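Rebound Control and Post Play: A Talk With the Cladby Goaltending Coach

2/20/24
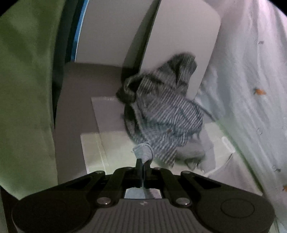 The coach came to Cladby from Illden four seasons ago, after working with junior goaltenders there. We spoke by phone the morning after a home loss to Clatidcombe, and most of the conversation concerned depth, the distance a goaltender plays out from the goal line.

"We had our starter too far out in December," the coach said. "On a straight rush it looks fine. On a pass across the slot, the push is longer and the shot gets there first."

The correction was to set the heels at the top of the crease on rushes and pull them back inside it once the puck is below the dots. The coach said the change cost the goaltender some net coverage on clean shots from the point, and that the staff accepted this.

Post play took up the next part of the call. Cladby uses the reverse on sharp angles, but only with the puck below the goal line or close to it.

"If the shooter has room to lift it, I want him on his feet. Two of the goals against us last month went over the short-side shoulder. He was down early on both."

Practice is split between movement drills without pucks and shooting drills with a fixed release point. The backup faces 17 shots from each spot before the shooter moves. Rebounds are charted by where they land, with the low slot counted as a fault whether or not a second shot follows.

On equipment, the coach had little to say beyond the pads. Both goaltenders went to a looser toe tie this season, and the Rezaei rink's softer ice required a deeper skate hollow on road trips.

Asked about the workload for the rest of the schedule, the coach said the backup would start the next 2 road games. "After that we look at the chart again."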